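From: Necati Karakaya
To: cell-sim list
Subject: Re: Left arm pick fails at the rear of the bin (Girkach two-arm cell)

Indira Nadar wrote:

> Since the April update of the Girkach model the left arm stops short on
> picks close to the rear wall of the pink bin. The right arm is parked
> and idle the whole time. I ran 200 resets with the default object
> placement and the planner rejected 50 of them, all with the same
> message (gripper link in contact with bin wall). I have already
> reloaded the arm calibration file and re-zeroed both bases. No change.
> Is this the Wornusel planner or the cell model?

It is the cell model. The planner is doing what it was told.

Two things changed in April. The bin mesh was replaced with one that has flared walls and rounded corners, and the collision shape was left as the old straight-sided box. The box was sized to the outside of the rim, with wall thickness added inward. At floor level that is harmless. Near the rim the collision wall stands inside the visible one, so a finger that looks clear on the render is already in contact as far as the solver is concerned.

Turn on the collision overlay before you change anything. If the overlay and the mesh disagree at the rim, you have the old box. Check the tray in the same pass. It is shallow enough that I doubt it matters, but its origin was moved to the near lip in the same commit and the place pose is measured from it. 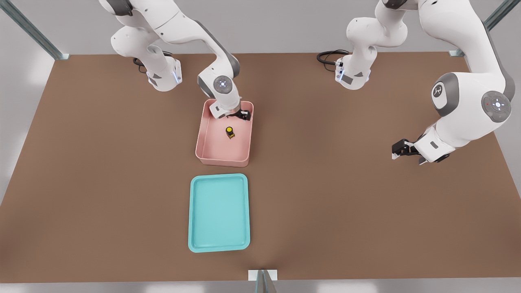

To rebuild the bin collision:

1. Delete the single box from the bin entry in the cell file.
2. Add one convex piece for the floor and 4 for the walls, taken from the new mesh. Do not use a single convex hull. It closes the top of the bin.
3. Set the contact margin to 3 mm on the wall pieces only.
4. Clear the planner cache and restart. Wornusel keeps the old shapes otherwise and will report the same contact.

Leave the base frames alone. You wrote that you re-zeroed both; please put back the values from the Alemayehu branch. They were measured against the mounting plates on the real cell, and zeroing them shifts the left arm relative to the bin. That would not produce your error message but it will show up as an offset on every pick.

Then repeat the same 200 resets with the same seed and post the log. If rejects remain, send the joint values at the point of rejection, left arm only. Uro has a script in the tools folder that pulls them out.

I have not tested this with the right arm reaching into the bin. Its park pose is unchanged.

Necati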